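The hall at Lollcombe was booked until four, and at half past three the table still looked as if someone had tipped a cupboard over it. Ulla Niskanen put her bag under the stage steps and rolled up her sleeves.

"I can stay," said Partanen, who had his coat on.

"You've got a train."

"There's a later one."

"Go," she said. "It's only sorting."

He went, and the door took a long time to close behind him.

She had run the Thursday sessions for two years. Before that she had worked in the office at Rinon, who made window catches, and before that she had played badminton properly, for a club by the sea that no longer had a building. She did not talk about the club much. The children knew she could hit a shuttlecock over the beam and get it to come down on the line, and that was enough for them.

Rinon had written in the morning. They wanted her back, in the new place at Prerumari, with a flat for the first few months. The letter was in the bag under the steps. She had read it on the bus and again in the changing room, and she had until Monday to answer.

She started with the cones. They went in a stack, and the stack went in a basket, and it didn't matter which colour sat on which, though one of the girls always said it did. Ulla had told her that she could choose the order when she was sixteen. The girl was nine and had gone off to work out how long that was.

The shuttlecocks took longer. The good ones went back in tubes for the adults' night. The ones with a feather or two gone were kept for throwing practice, and the really bad ones went home with her in a carrier bag, where they sat in the hall cupboard because she did not like to put them in the bin. She picked them up in pairs and looked at them against each other. It was a habit from the club. An old coach had made them all do it, every evening, before anybody was allowed a drink.

At Prerumari there would be a desk and a pension. There would also be 4000 people on the site, Partanen said, who had been there once to mend a boiler and had not been able to find his way out to the car park.

She found a dark one among the white and held it for a while. She didn't know where it had come from. Perhaps one of the fathers had brought it. It seemed sound, so it went with the good ones, and then she took it out again and put it in her pocket.

Somebody rattled the door. It was the dance teacher, early, with a speaker under her arm.

"Are you nearly done?"

"Nearly," said Ulla.

"Same time next week?"

Ulla looked at the baskets. There was a good deal still to go in them.

"Yes," she said. "I should think so – yes."

She reached for the next cone.

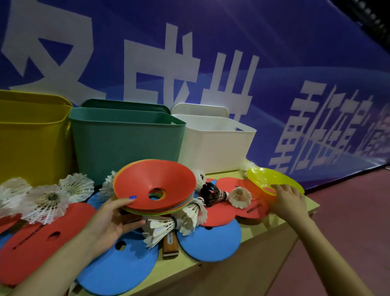
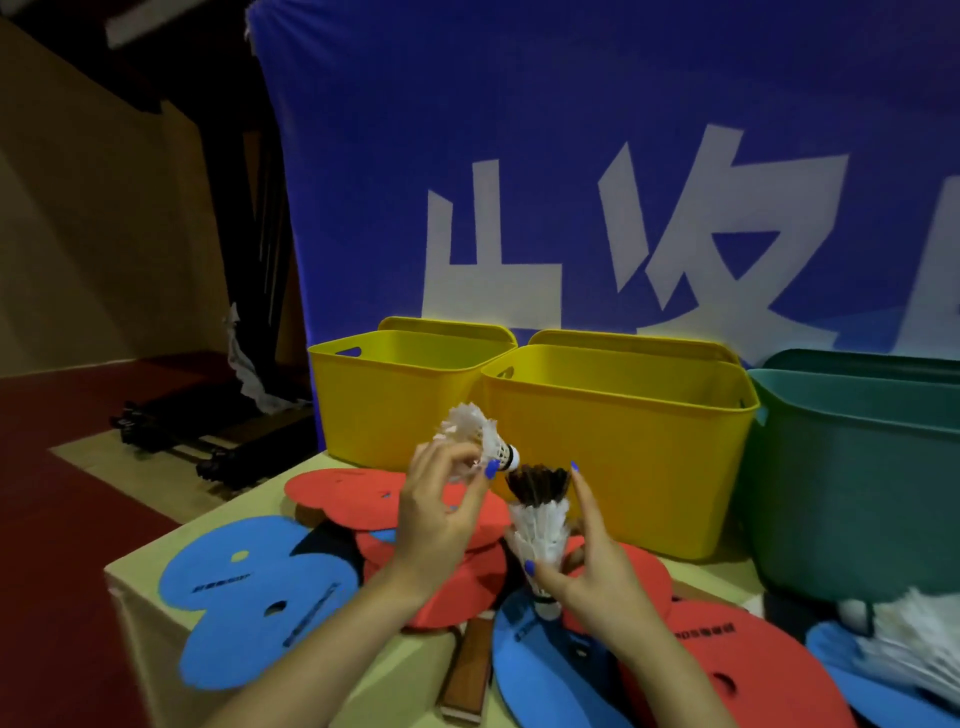
Shuttlecocks on the table, with the baskets behind.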